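How to speak at a city council meeting about surveillance technology

Updated 19/06/2019

Many cities now buy equipment that watches, counts or identifies people: license plate readers, street cameras, face matching software, ankle monitors. Very often the purchase is approved in one evening, and no resident comes to speak. In this guide I explain how to find such an item before the vote, how to prepare your comment and what to do after the meeting. I wrote it from my own experience in the town of Brirum, where I have lived for nine years. I am not a lawyer, and the rules in your city can be different, so please check them.

Step 1. Find the agenda early

The agenda is the list of things that the council will discuss. Most cities put it on their website some days before the meeting. Look for a page called "Agendas and Minutes" or "Legislation". If there is an email list for agendas, sign up for it. It costs nothing and you will not need to remember to look.

Surveillance items do not often have the word "surveillance" in the title. In Brirum, the plate readers were listed as "Amendment to vehicle equipment agreement, Noguchi". I would have missed it if my neighbor Homa Vahidi did not read the attachment. Search the agenda packet for these words:

camera
reader
monitoring
analytics
data sharing
public safety software
grant acceptance

The last one is important. When the money comes from a grant, the item is sometimes placed on the consent agenda. This means many items are approved together in one vote, without discussion. In many cities a council member can ask to remove an item from the consent agenda, and in some a resident can ask too. Write to your council member before the meeting and request it. One polite sentence is enough.

Step 2. Read the contract, or at least the right parts

The packet for our plate reader item had 167 pages. You do not have to read everything. Go first to the parts about data. I look for the answers to these questions and write the page number next to each one:

How long is the data kept?
Who owns it, the city or the vendor?
Which other agencies can search it?
Is there a record of each search, and who checks that record?
What happens to the data when the contract ends?
Can the vendor add new functions later without a new vote?

If you can not find an answer, write that down too. "The contract does not say who can search the data" is a strong sentence at the microphone, and no one can say it is only your opinion. Be careful to look in the exhibits at the end before you claim it. I made this mistake once and the city attorney corrected me in front of everyone.

Step 3. Ask for the missing documents

If the packet is not complete, send a public records request to the city clerk. Ask for specific things: the draft use policy, the price quote, emails between the department and the vendor in a certain period. A request for "all information about cameras" will be slow, and can be expensive. In our case the clerk answered after 14 days, which was after the first reading but before the second one. So send it early, even when you are not sure that you will need it.

It also helps to separate the technologies from each other. People sometimes come to the meeting and speak about robots, artificial intelligence and cameras as if they were one thing, and then the council members stop listening.

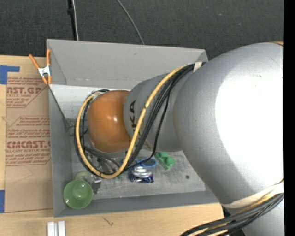 A robot arm over a gray bin. Automation is a wide word - name the exact device your city wants to buy.

Use the name from the contract and say what the device collects. If the item is an ankle monitor program, speak about ankle monitors: who must wear one, who pays the daily fee, who can see the location history. Leave your other worries for another evening.

Step 4. Register to speak

Some cities have a paper card at the door, others have an online form that closes at noon. Call the clerk if it is not clear. You will usually give your name and the number of the agenda item. In some places you are also asked for your address, and it can become part of the public record. If this worries you, ask the clerk whether a district or zip code is sufficient.

Step 5. Write a comment of two minutes

The limit is often three minutes, but it can be reduced when there are many speakers. I prepare for two. Read your text aloud with a timer, slowly, because almost everybody speaks faster when they are nervous. This is the order I use:

Your name and your neighborhood.
The item number and what you want the council to do (vote no, postpone, or add a condition).
One fact from the contract, with the page.
One short reason why it matters to you or your family.
The same request again.

The request should be something that a council member can really do that night. "Please postpone item 8 until the use policy is published" is good. "Stop spying on us" gives them nothing to vote for.

English is my second language, and I read from the paper. No one has ever complained. If you need an interpreter, ask the clerk several days before.

Step 6. At the meeting

Come early and bring printed copies of your comment, one for each council member and one for the clerk. Give them to the clerk, do not walk up to the council table by yourself. Address the chair and stay calm if a member looks at his phone. Do not use insulting words about the police, the staff or the people who would be monitored. You will probably not get an answer to your questions, as in many cities the members are not permitted to discuss with speakers.

If you can not attend, send your comment by email and ask that it be included in the record. Tatsuya Hirano from our group works evenings and does it always like this. His letter about the data sharing clause was quoted by a member during the debate.

Step 7. After the vote

Write down how each member voted. Send a short thank you to those who supported your request, also if you lost. Then ask the department when it will publish its first report, and put this in your calendar. In Brirum the council approved the readers but added a yearly report, and the first one is due in November. I have already asked the clerk to send me a copy.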